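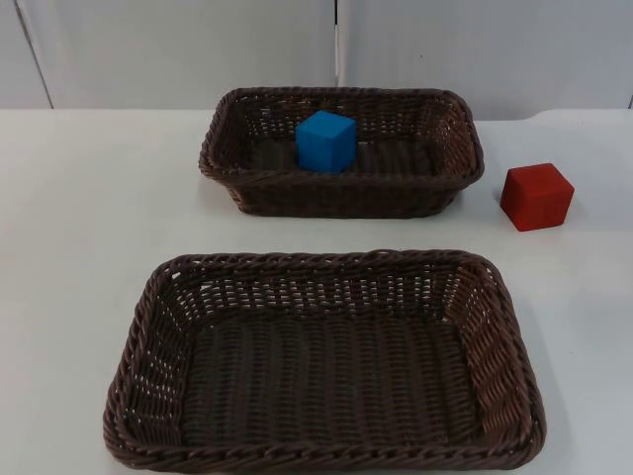
Re: [mumlow-swap] whole grain loaves coming out like bricks, again

Sorry for slow reply, been at the Carbone place all week helping with the oven door and only now getting to mail. Typing this between folds so bear with me.

On Stumudis's message from last night:

> I've made the same loaf four times now from the sheet that got passed
> out at the Pronlow swap and every one is dense in the bottom third,
> with big holes right under the crust. I use all whole wheat, water,
> salt, starter. I let it go until doubled like the sheet says and then
> shape and put in the fridge overnight. The starter floats. Is it my
> flour? I have been buying the cheap stuff. Also my crust goes soft
> an hour after baking. I'm about ready to go back to yeast packets.
>
> Also does anyone line their baskets or just flour them? Mine stick
> every time and I lose half the top.

OK several things.

1. "Until doubled" is wrong for all whole wheat. I know it's on the sheet, I typed half that sheet and I'd take that line out now. Whole wheat dough doesn't have the strength to double and then still have something left for the fridge and the oven. Stop it at half again its size, maybe a bit more. If it's doubled when you shape it and then sits in a fridge all night it's gone way over. Dense bottom with caves up top — I used to get that exact loaf and overproofing was my problem. Could be under too, the two can look alike, but with what you describe (doubled, then overnight) my money is on over.

Easy test. Same recipe, same flour, only cut the first rise short. Straight-sided jar with a bit of the dough in it and a rubber band at the start line. Don't go by the bowl, bowls lie, they get wider as they go up.

2. Float test. Ignore it. A whole wheat starter can be perfectly lively and sink. I feed mine at night, use it in the morning when it's domed and hasn't started to drop. If it's dropped and smells like nail polish I feed again and wait.

3. Flour. Cheap is fine! Old is not. Whole wheat goes stale faster than white, the oil in it turns. Smell it. If it smells like crayons or old nuts toss it. I keep mine in the freezer in a zip bag and take out what I need the night before so its not freezing cold going in the dough.

4. Water. You didn't give amounts which makes this harder, next time please post weights. Whole wheat drinks a lot more than white and it drinks slow. Mix just the flour and water first, leave it 30 minutes, an hour is better, then starter and salt. Feels like a totally different dough after. If it still feels like clay add a splash when you put the salt in, and squeeze it through with wet hands. It'll look like a mess and then it comes together.

5. Soft crust. Some of that is normal, all that water inside has to go somewhere and it goes out through the crust. Bake it longer than you think. Lid off for the last half. I go until it's a color that makes my husband ask if I forgot it. Then turn the oven off, door cracked, leave the loaf in for ten minutes. And please don't bag it warm. Or cut it warm, whole wheat especially, it's gummy till it's all the way cool. Next day is best.

6. Baskets. I flour, no liner, but with rice flour and not wheat. Wheat flour soaks up the damp and turns to paste, that's your sticking. Half rice half wheat works too and goes farther. Rub it into the weave, get it down in the gaps, then tip out the loose stuff. Then dust the dough too. A new basket needs more, an old one hardly any. Don't wash them! Brush when dry, leave out somewhere airy, never stack them damp — I lost 2 that way to mold and they were nice ones.

If you have one that always grabs, use a thin cotton towel, floured, till you get your nerve back. No shame. You lose the ring pattern, who cares, it's toast by breakfast.

And don't use anything painted or varnished right against dough. People bring all sorts of baskets to the swap and some were made for holding mail or bathroom stuff. Those are fine for carrying rolls to the table with a napkin. For proofing only plain unfinished.

Now the schedule I use, for what its worth. This is for one big loaf in a kitchen that's not hot:

Night before, feed starter
7 am, flour and water, cover
8 am, starter and salt, squeeze in
next two hours, fold four times, every half hour, wet hands
then leave it alone until the jar says half again
shape loosely, rest it on the counter uncovered while you floor the basket and hunt for the towel
shape for real, tighter than feels polite
basket, plastic bag, fridge
bake next morning straight from the fridge, no warm up

(flour the basket. not floor. leaving it)

In summer everything goes faster, cut starter by half and watch it like a hawk. In January mine took till dark and I gave up and went to bed and it was fine.

About the yeast packets, nothing wrong with them. A pinch in with the starter is how I got through the winter my starter was sulking. Nazareno Negri does it every week and his is the loaf that goes first at the swap, so.

Other swap stuff while I'm here. We're up to 54 on this list and the sign up page still has the old address for Mumlow, can whoever has the password fix that. Someone left a dough scraper and a blue lidded tub at my place, tub has a strip of tape on it with no name. And the rye order: Carbone will split a big sack but only if we get enough people to take over 200 pounds between us, so write to me off list with how much you want. Off list please!! Last time every single "me too" went to everybody.

Back to Stumudis — if the next one is still a brick, cut it straight down the middle when cool, send a picture of the cut side, and write down the time you mixed and the time you shaped and how warm the kitchen was. Much easier to tell from that. And don't throw the bricks out. Slice thin, low oven till dry, good with soup. Or crumbs. I have a bag of crumbs in the freezer going back further than I'd like to say.

Timer's going, got to fold

PS the link to the old starter thread is dead, I have a copy saved, will resend tonight if I can find wich folder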